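Plastic wine glasses: hang them or stand them?
Flernwood Home & Table Forum > Kitchen > Storage

dunmore_pat
Joined: October
Posts: 355

I have come into possession of plastic wine glasses. Red, blue, yellow, hot pink. The kind you take to a patio so that when someone knocks one over, all you lose is the wine. My wife wants them on one of those curly gold wire holders where they hang upside down by the foot. I say they can stand on a shelf like everybody else's. 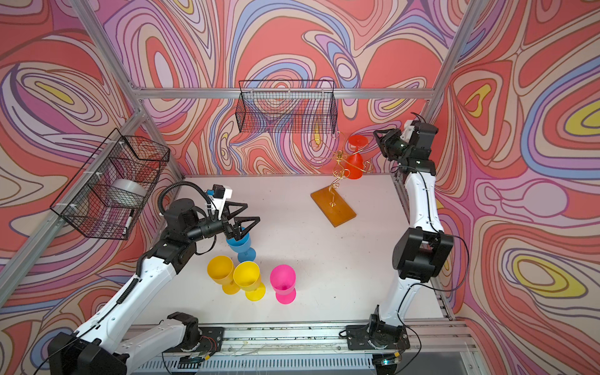
My objection is mostly that a holder takes up as much counter as the glasses do, and then you still own a holder. Her objection is that I have no taste. Both can be true. Opinions?

Giorgia Lo Presti
Posts: 1000

Hang them. Upside down keeps the dust out of the bowl. I had a Berton wire one with the loopy arms for years and the only trick is to slide the foot in flat. If you come at it on a slant, the stem catches on a curl and you end up wearing the whole thing.

kettle_of_phish
Posts: 454

Giorgia, with respect, those holders are a hat stand for cups. Real glass has some weight to it, so it hangs there and behaves. Plastic weighs nothing. Close a cabinet door too hard and they swing like a wind chime.

Giorgia Lo Presti

Then close the door like a grown-up.

dunmore_pat

I should add that my wife is reading this thread and is pleased with Giorgia.
For the record, here is my side. Bowls up, feet flat, bunched together so they take up less room than a dinner plate.

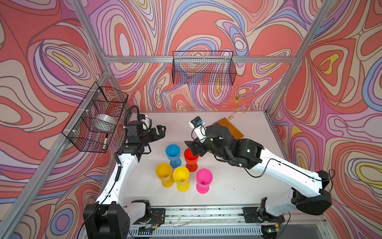

You grab one by the stem and go. No threading, no unthreading, no holder to polish. If dust is the problem, rinse it. I rinse everything anyway because I don't trust our cabinets. The house was built in 1921 and it sheds.

Wolfram Wegener
Posts: 87

Bunched together is how you scuff them. Plastic on plastic, rim against rim, and after one summer they all look like shower doors. Leave a finger of space between the bowls or put a dish towel between the rows. I have the Fiditz ones and they're over ten years old and still clear.

kettle_of_phish

A dish towel. Between the patio cups.

Wolfram Wegener

Yes.

mrs_tibbet

Can I ask about the holder itself? Mine is a Jiang and the wire has started to lean to one side. I bent it back and now it leans the other way.

Giorgia Lo Presti

Load it from opposite sides, first one left, next one right. If you fill up one arm first it will always droop. And keep the heavy ones low.

dunmore_pat

Update: we have compromised. Red one hangs on the holder, the rest stand on the shelf. She says it is a start. I say it is a hat stand with one hat.

mrs_tibbet

Mine is leaning again.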